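Keeping the ring cell going: a talk with Radomír Slanina

When I reached Radomír Slanina he had just come back from lunch and wanted to talk about grease before I had even found my pen. He looks after the small-parts cell at Plindanico, both the real one out on the floor and the simulated one he keeps on his computer, and he is fond of the two of them in much the same way. "You get to know a machine by its moods," he told me, "and then you have to forget all that and go read the log."

The cell does a modest job. A gripper goes into a shallow dish, takes a ring, and moves it to a tray, and then it does that again until the shift is over. Radomír has been its keeper for 4 years, and he took it over with a binder of 146 pages, more than half of which he says he has rewritten (the rest he is saving for a rainy November).

His mornings begin in the simulation, with the view from behind the gripper. He opens the fingers with nothing in them and takes a good long look at the gap before he lets the program run a single move.

"If the fingers aren't even with each other when they're empty, they won't be any better with a ring between them," he said. "People want to go straight to the picking, and I understand that, I was the same! But I would like to see the two of them standing there first, doing nothing."

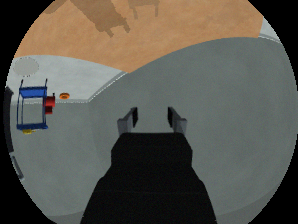
The trouble with the pads

I asked what wears out first, and he laughed, because apparently everybody asks that. It's the dark pads on the inside of the fingers. On the real machine he wipes them at the start of each shift with a dry cloth, and he changes them as a pair, even when one still looks fine. He once changed only the left one to save a little money, and spent 2 days chasing a fault in the software while the rings kept coming out crooked.

"The new pad was thicker, you see, by a hair. I was blaming poor Prinard, who supply the controller, and I had written them quite a long letter. I'm glad I never sent it."

After a pad change he sets the zero again, closes the fingers slowly, opens them wide, and goes back to the simulation to match the opening there. Only then does he practice the approach over the dish, with the blue tray close by where the rings are to go.

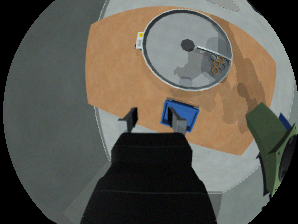 The part he worries over most is the approach to rings lying near the wall of the dish. A finger needs room on the outside of the ring, and close to the metal there isn't much to be had, so he brings the gripper in slowly and turns the wrist a little before it goes down. He keeps 7 saved approaches for this and has a favorite, which he calls Fung after the old test bench it was first tried on. If none of them gets a clean grip, the cell is set to stop and wait for a person, and he is firm that it should stay that way.

I wondered whether all this rehearsing on a screen made the real repairs any shorter. He thought about it for a while and said it made them calmer, at least. When a finger mount cracked last winter, he already knew which moves could be left out until the new part came from Grondard, and the cell ran on those for the rest of the week.

Before we hung up he went back to the grease, as I had suspected he would. He puts a very small amount on the finger slides, wipes off most of it, and writes the date on a strip of tape inside the cabinet door. The latest strip says 12th October, and he has already cut the tape for the next one.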